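Feb 16, 2025

Funding and ethics log, entry for the Skestska gift.

Went through the donor correspondence again this morning. The archive export from Selville has 1,297 messages. I have read the first 600 and tagged 36 that mention money, travel or introductions. Most are scheduling. Four discuss what the donor wanted in return, and those go in the restricted folder.

The Krawczyk grant is a separate matter and should stay separate. It paid for bench time only. The ledger shows 3,000 received and the same amount spent, no carryover. Receipts match except one for shipping, which I've asked Dralside to resend.

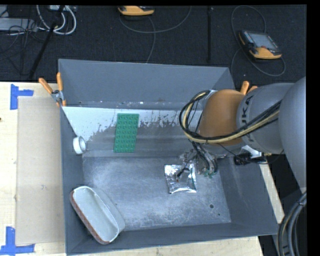 Bin with building plate, tape roll, dish and foil pouch.

Still open: did anyone here know about the complaints before the second payment was accepted? The minutes say "reputation discussed" and nothing else. I don't want to read more into that than it says. The draft minutes might be longer, check the old shared drive.

Disclosure wording for the two papers: name the donor, give the years, say what the money covered. No adjectives. The journal wants it by March.

Next: rest of the messages, starting with the travel thread. Don't forward any of these by email. If you need one, read it on the office machine and initial the sheet.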